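The Second Gripper

The budget had to be on Katene's desk before the office closed, and Gerrit Dijkstra had been sitting with the same line since lunch. 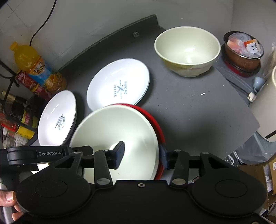
It was line 12. Line 11 was the rent of the kitchen, and nobody at Urkness would fight over rent. Line 12 said: hand grippers, 2 pieces, and after it the box for the price was still white.

He had two quotations. The one from Clomum was long and polite. It included a case, a spare set of fingers and a training day which he did not need. The one from Skollent was half a page, and the price was lower by 200 euros a piece, but delivery was "expected November", and Gerrit had worked long enough in purchasing to know what the word "expected" could hide.

He took his coffee and walked down to the kitchen.

They were picking up dishes there, as they had done all week. Bowls, plates, cups, then everything back on the counter and once more. Ilse had the gripper in her hand. She was bent a little forward, like a person who threads a needle.

"How many today?" he asked.

"74," she said, without looking up. "It would be more, but Pim is waiting for me to finish."

Pim was sitting on the stairs with his phone. He had a contract for the whole month and one gripper to share with Ilse. Gerrit had signed that contract himself. He stood there with his coffee and did the calculation he had avoided upstairs: what it costs when a man sits on the stairs until November.

"Do you need the training day?" he asked.

"Which training day?"

"From Clomum. It is in the price."

She laughed and put the thing down on her knee for a moment. "They can come and I will train them. Ask for a softer handle instead. By four o'clock I can't close my hand around a pen."

He had not thought of the handle. In neither quotation was there a word about it. There was a page about the opening width, and a page about the warranty, and he had read both pages twice, with a ruler under the lines.

"Does it hurt?" he said.

"It gets tired. Pim has the same." She shrugged. "We change hands. But then the left one is slow."

Upstairs he called Clomum. The woman on the phone was surprised that he wanted to remove the training day, and more surprised about the handle. She put him on hold. There was piano music, then silence – he thought the line was dead – and then she was back. They could wrap the handles. They could send one gripper on Monday and the other when it was ready. Without the training the difference with Skollent became small, though it did not disappear.

He wrote the number in the white box. Under it, where the form asked for a justification, he began a sentence about delivery times, and he deleted it. He typed: One employee is waiting on the stairs.

Katene would call him about that. She did not like such sentences in a budget, and she would want to know which stairs.

He dated the form October 2020, saved it, and went down again to tell Pim about Monday.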